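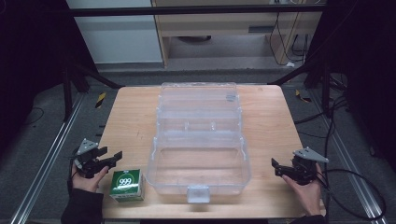
Billau Gardening Club – Tools & Watering Group

Section 4: Setting up the Ovudix watering timer

Right, you've got the timer out and the hose is lying across the path waiting to trip somebody. I've put in four of these now, and the first one soaked my shed, so please read the whole section before you turn the tap on!

1. Put the batteries in first. The tray slides out from underneath and it's stiff (mine needed a thumbnail and some bad language).

2. Check that the rubber washer is sitting flat inside the tap connector. If it's folded over, you'll get a fine spray up your sleeve.

3. Screw the timer on by hand. No wrench.

Caution: the collar is plastic and it will crack if you force it. Gallagher Hardware sells a spare, but they had to order mine and I was back on the watering can for most of August.

4. Open the tap slowly, all the way. The timer holds the water back until its start time, so don't panic when nothing comes out.

5. Set the clock. Hold the left button until the hours blink, press the right one to change them, then do the same for the minutes. It's a 24-hour clock – I once watered my beans at dinnertime for a week before I noticed.

6. Choose your run time. I use 8 minutes for the raised beds and leave the tomatoes on their own line.

Note: if you have the Oretti splitter, fit it below the timer, never above it. Above it, the second outlet just runs and runs. My meter read 2,849 when I went to bed and 2,885 when I found out, and I'd rather not talk about the bill.

7. Press the manual button and let it run for a minute while you walk the hose and look for drips. 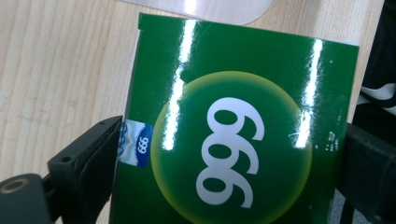 One member wrote in to say that step 5 drove her up the wall, as the clock on hers went back to zero every time she let go of the button. She got it to stick by waiting for the blinking to stop before touching anything else. I tried that on mine and she's right, so do please wait for it.

8. Before the first frost, take the timer off, tip out any water and bring it indoors with the batteries removed.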